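Stovano Sets Equipment Plan for Laundry-Handling Robots, Opens Call to Suppliers

By Fiorella Ruggiero, Stovano Press Office
May

PRARNOVACH — Stovano, the operator of serviced residences and shared laundry rooms, announced today that its board has approved a purchasing plan for robotic arms to load and unload front-loading washing machines at its properties. The plan covers 40 arms with grippers, to be bought in two stages, and sets out the terms under which suppliers may submit bids.

The company runs 305 laundry rooms. Of these, 207 have front-loading machines with round doors and enough floor space for a wheeled base, and they will be considered first. Rooms with top-loading machines are outside the plan and will be reviewed when their washers are due for replacement.

"We have set the budget by room and by working hour," said Raffaele Bassi, director of procurement at Stovano. "An arm that costs less to buy but needs a technician on site every week will not score well under these rules. Bidders should expect detailed questions about spare parts."

Under the first stage, eight arms will be leased for a period of 12 months. The second stage, for the remaining 32, will proceed only after the operations department has reported on the first. Funds for the second stage have been set aside but may be returned to the general equipment budget if the report does not support the purchase.

Bids must list the following costs separately: the arm and base, the gripper, cameras, software licenses, installation, staff training, and yearly service. Replacement gripper fingers must be quoted as a set. Each gripper must complete 1,000 door openings and closings on a front-loading machine before delivery, and the supplier must provide the full record of that test, including failed attempts.

Lucimara Rezende, head of laundry operations, said that doors have been the most demanding part of the work to specify. "Our washers come from several manufacturers, and the door rims, latches and labels differ from one model to the next," she said. "Glossy rims and dark glass also reflect the ceiling lights, and we have asked suppliers to show results under the lighting our residents use every day."

The plan does not require any washer to be replaced ahead of schedule. Stovano will, however, give preference to front-loading models when machines reach the end of their service life, and the cost of those machines will remain in the existing appliance budget.

The Falo training center will host supplier visits and the first staff courses. Gerardo Sala, who manages the center, will receive requests for visits, which are limited to one half-day per bidder and begin at 9:00 a.m. Technical questions should be sent in writing to Chiharu Nomura, equipment planning manager. Answers will be shared with all registered bidders.

Bid documents are available from the Stovano procurement office on request.

Related releases
Stovano Extends Washer Service Agreement
Falo Training Center Adds Evening Courses
Notice to Suppliers: Changes to Invoice Procedure

Contact: Stovano Press Office, Prarnovach | Copyright Stovano. All rights reserved. | Back to top
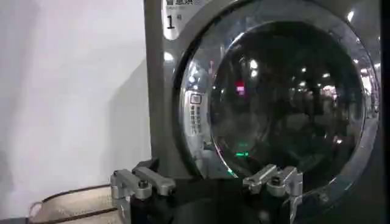
Requests for bid documents should state the supplier's registered name and the stage or stages for which it intends to bid.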